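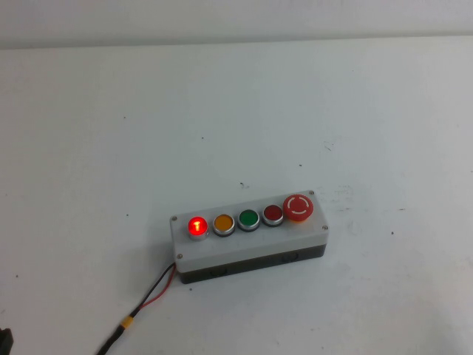
La caja llegó a la gestoría Simões en septiembre, después de comer, y lo primero que hizo Benvinda Morais fue firmar el albarán sin leerlo. Cuando lo leyó, decía: «Nerkia, una botonera, cinco mandos, 1.348 euros». Debajo, a bolígrafo, alguien había añadido «montada».

- ¿Has pedido tú una botonera? - preguntó.

Tiago Bettencourt levantó la vista de un modelo trimestral que llevaba mirando desde las once.

- Yo pedí tóner.

La pusieron en la mesa blanca del fondo, la de las reuniones, porque el cable llegaba justo hasta el enchufe. Tapa gris clara, base oscura, botones en fila: rojo, ámbar, verde, otro rojo y, al final, una seta de emergencia como las que había en el ascensor de la finca antes de que la comunidad votase quitarlo. Al enchufarla se encendió el primer rojo. Se encendió solo, sin consultar, con la misma autoridad con que el señor Simões entraba en los sitios.

- ¿Y ahora? - dijo Tiago.

- Ahora nada. Ahora llamamos.

En Nerkia las atendía una grabación que ofrecía tres opciones, ninguna de las cuales era «me han mandado una cosa». Benvinda marcó la segunda por simpatía y estuvo diecinueve minutos escuchando un arpa. Al otro lado apareció por fin un joven que le preguntó si la luz roja estaba encendida.

- Sí.

- Perfecto.

- ¿Perfecto por qué?

- Porque si estuviera apagada tendría que abrirle una incidencia.

Y colgó, satisfecho de los dos.

El manual ocupaba una hoja y venía firmado por un tal Itard, ingeniero, con una prosa de testamento. «El operador conocerá la función de cada mando», decía. Tiago lo leyó en voz alta varias veces, cambiando el acento tónico de sitio, por si se trataba de eso.

El señor Simões, que solía enterarse de las cosas cuando ya eran costumbre, se asomó a la sala a media tarde. Miró la caja. Miró la luz. Asintió despacio.

- Muy bien - dijo -. Ya era hora.

Y volvió a su despacho, donde se le oyó cerrar un cajón.

A partir de ese momento la botonera fue de la casa. Los clientes que pasaban a la sala bajaban la voz. La viuda de Rendley, que discutía las minutas desde antes del euro, vio el piloto encendido, preguntó si aquello estaba grabando y, como Benvinda tardó un segundo en contestar, pagó 2.000 euros atrasados con un cheque que traía ya escrito en el bolso. Un constructor reconoció sin que se lo pidieran la existencia de una segunda furgoneta.

- No podemos devolverla - dijo Tiago esa noche, con el abrigo puesto.

- Tampoco podemos quedárnosla. No es nuestra.

- Está en el albarán. Lo firmaste tú.

Benvinda se sentó delante de la caja. Llevaba veintidós años apretando teclas de las que sabía exactamente lo que hacían, y jamás le había temblado el dedo. Consideró el verde. El verde tenía cara de buena persona. El ámbar, en cambio, le recordó a su cuñado: ni sí ni no, y siempre en medio.

- ¿Qué crees que pasa si lo aprieto?

- En el mejor de los casos, nada.

- ¿Y en el peor?

Tiago lo pensó con seriedad, como pensaba las deducciones por vivienda.

- Que en algún polígono arranque una cinta transportadora - dijo - y haya un señor encima.

Se quedaron callados por respeto al señor. En el despacho sonó otra vez el cajón.

Benvinda apretó el verde.

Esperaron. La nevera de la cocinita siguió con su zumbido, pasó un autobús, la luz roja continuó tan encendida como antes. Tiago se desabrochó el primer botón del abrigo.

Entonces sonó el teléfono. Contestó ella, con la voz de las inspecciones.

- Buenas noches, llamo de Nerkia - dijo el joven del arpa -. ¿Han sido ustedes?

Benvinda miró la seta de emergencia, miró a Tiago y tapó el auricular con la mano.

- Pregunta si hemos sido nosotros.

- Dile que pedimos tóner - susurró Tiago.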